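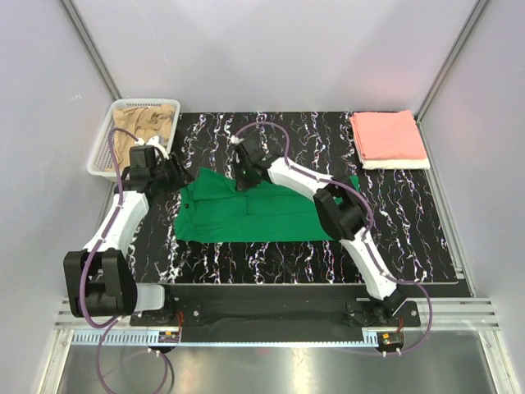 Folding Mixed Cloths from a Basket into a Square Stack

Search this site Enter keywords Go

This procedure covers the folding of small flat cloths (hand towels, dish cloths, napkins, cleaning cloths) taken one at a time from a basket and stacked as squares. It assumes a hard work surface, one basket, and one person folding. The same steps apply to larger pieces, but anything longer than an arm span should be folded by two people and is not treated on this page.

Layout

Put the basket in the rear left corner of the surface and reserve the rear right corner for the finished pile. The center stays clear for the cloth being folded. Left-handed workers can mirror this.

Keep a strip of bare surface between the folding area and the pile. A hand's width is enough. If the cloth being flattened touches the pile, the sweeping motion used in step 3 will push the lower layers out of line, and the whole pile must then be squared again.

A dark surface is useful when most of the cloths are pale or mid-toned. The edges stand out and a corner that has rolled under is easy to find. A surface with a bold pattern works less well for patterned napkins. Polished stone and similar smooth tops let the cloth slide freely, which helps with flattening but means that a single-handed pull will move the entire cloth. Hold one side down whenever the other is being pulled.

Before starting

The cloths must be fully dry. Hems dry last, so check the hem and not the middle.

Wipe the surface and let it dry. Shake out the basket if it has been used for anything other than clean laundry. A perforated plastic basket is preferable to a solid one for cloths that have come straight from a dryer, as the remaining warmth escapes through the sides.

Load the basket loosely. Over 15 cloths in a small basket will compress the bottom ones and set creases that hand smoothing does not remove.

Procedure

1. Take one cloth from the top of the basket by a corner. Do not dig for a particular size or color. If a second cloth comes up with it, separate them above the basket.

2. Find two adjacent corners. Run the hem between thumb and finger from the first corner until the second is reached. Hold both corners apart and let the cloth hang, then lower it to the surface, far edge first, drawing the near edge toward you as it lands.

3. Flatten. Place one palm at the center and sweep outward with the other, first left, then right. Work out the front edge before the rear edge. A straight front edge gives a reference line for all later folds.

4. Correct the rear edge. Most cloths land with at least one fold standing up along the far side, often as a peak near one end. Pressing it down only makes a hard crease. Pinch the hem on both sides of the peak and pull the two points apart along the line of the hem until the material between them lies flat.

5. Check the short ends. Reach under each corner with a fingertip and turn out any part that has rolled beneath. Small wrinkles in the body of the cloth can be left. Long creases that run parallel to the front edge should be smoothed now, as the first fold will tend to follow them instead of the true center.

6. First fold. For a cloth laid wide, bring the left short edge over to the right short edge. Match the front corners first, then the rear corners. Smooth from the fold toward the open edges.

7. Second fold. Judge the proportions. If the piece is now close to square, fold front to rear and then left to right. If it is still much wider than it is deep, fold left to right only. The aim is a square of the same size as the rest of the pile, whatever number of folds that takes.

8. Turn the piece so that the last folded edge faces the front. Slide one hand beneath it, keep the other flat on top, and carry it to the pile. Lower it straight down. Dropping it from a height opens the inner layers.

9. Align to the front edge of the pile, then to the right edge. Accept any unevenness at the rear and left.

Sizing the pile

The first cloth sets the footprint. Choose the largest cloth visible at the top of the basket as the base. A base that projects slightly past the pieces above it is stable; a base smaller than the pieces above it is not, and the pile will lean by the time it reaches 4 layers.

Kenna Paterson's laundry notes for the Ematley guest rooms recommend a stiff card template for the base piece. It gives very regular results. For household use the template is more trouble than it saves — two cloths folded to match by eye are close enough for a shelf.

Color order

Sorting by color during folding is slow. Fold in whatever order the basket gives and sort finished squares afterward if the storage requires it. New, strongly dyed cloths should be kept off white or cream ones until they have been through 3 washes.

Common faults

Pile leans to one side: all the thick folded edges are on that side. Reverse every second piece.

Square is uneven at one corner: the first fold was matched at the front corners only. Open it fully and repeat from step 6.

Cloth will not lie rectangular: the fabric has been pulled off grain in washing. Hold opposite corners diagonally and stretch gently, then repeat on the other diagonal. Some cheap weaves will not recover. Fold these in thirds and keep them for cleaning.

Center bulges after the second fold: air or a trapped wrinkle. Press from the folded edge outward with the side of the hand.

Basket moves when a cloth is pulled out: push it back into the corner, or set a damp dish cloth beneath it.

Storage

Move the pile with both hands, one beneath and one on the rear edge. Put it on the shelf with the folded edges facing out so that single pieces can be drawn without opening their neighbors. Newly washed squares go at the bottom of the existing stock — lift the old stack, place the new one, and set the old one back on top.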